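Tuesday, May – food set, Larkley table

In by 8:30 with coffee and the intention of getting the whole banana batch recorded before lunch. We did not get the whole banana batch recorded before lunch! But the afternoon was good, so I'm writing it all down while I still remember which changes I made.

State of things this morning: 3,386 episodes on the Gazi drive, of which 1,113 are food on the white table. The food ones are lopsided. Way too many peppers, because the pepper is easy to grab and we all got lazy in April (me included). So the plan for this week is long, curved things and lumpy things, going onto the tan plate, with enough clutter left out that the model can't just head for the only object on the table.

Starting layout for this block: plate toward the back, then pear, knotted roll and banana in a row in front of it, with the pepper down in the left corner as a distractor. Gripper starts open, off to the right past the banana.
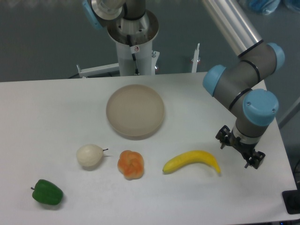 Settings and changes

Dropped the speed cap on the approach by one notch in Pronari. The last batch had a little jerk right before the fingers closed, and I don't want the policy learning my nerves. Everything else is as it was on Monday's sheet, same instruction text too ("put the banana on the plate"). Please don't get creative with the wording, we'll do paraphrases later in one pass.

Also moved the episode start trigger to the foot pedal. Much nicer! With the keyboard I was always half turned around when the recording began, and you could see it in the joint traces – a good second of nothing, then a lurch.

The banana itself is a pain. If you close near the middle it's fine, but go a bit toward either end and it wants to swing around in the fingers, and then you come in over the plate at some silly angle and have to fix it in the air. I did a few of those on purpose and tagged them "recover", since Arnum's loader can weight them separately now. Ones where I fumbled by accident and then saved it get the same tag. Ones where I dropped it go in the fail folder, NOT the trash. Looking at you, whoever emptied it last week.

On the carry, lift straight up first and then go across. I keep wanting to cut the corner and drag it low over the roll, which saves no time at all and gives us a path we'd never want copied.

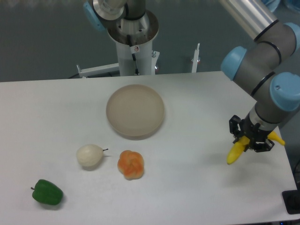 The other thing I want to sort out is how long to hold still after letting go. I've been doing a slow count of three, but going back through the older episodes the pause is all over the place, and the stop detector clearly hates that. Let's all use three seconds until somebody shows me a plot that says otherwise.

Tossed 12 episodes from this morning for a bad timestamp offset (my fault, I forgot to restart the sync after plugging the drive in). They're listed in the log, no need to go hunting.

Still to do: same layout with pear and roll swapped, then the plate moved to the left side. After that, the roll as the target. Pedal cable needs tape.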